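Nerel Linens Brings Its Mending and Laundering Service to Plovcombe

PLOVCOMBE – Nerel, the family-run linen house that has been looking after the tablecloths and napkins of this town for 33 years, is very happy to share that its new mending and laundering service will open its doors in May, in the old Pretier building just up from the harbor.

The idea came, as so many of our ideas do, from our customers. Over the winter we asked the people who stop by our shop what they would most like us to do next, and 190 of them were kind enough to write back, some of them at real length (one letter ran to four pages, and we enjoyed every one of them!). What came up again and again was a wish to keep good cloth going – the tablecloth that was a wedding present, the napkins that only come out for holidays, the tea towels that have gone thin in the middle but are still too well loved to throw away.

So from May, anyone can bring table linens to the counter for washing, pressing, hemming or repair. Small mends will be done within the week, and larger pieces will be given a pick-up date when they are dropped off. Prices start at 71 cents for a laundered and pressed napkin.
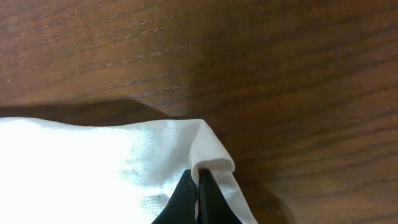
We are also delighted to be working with Lobo, the supper club across the street, which has trusted us with the care of its 500 napkins and will be cooking for our opening evening. Doors open at 6 p.m., there will be soup and plenty of bread, and everyone is welcome, with or without mending under their arm.

Drop-off hours will be 8 a.m. to 5 p.m. To ask about a particular piece, please stop by the Nerel shop in Plovcombe and bring it with you if you can.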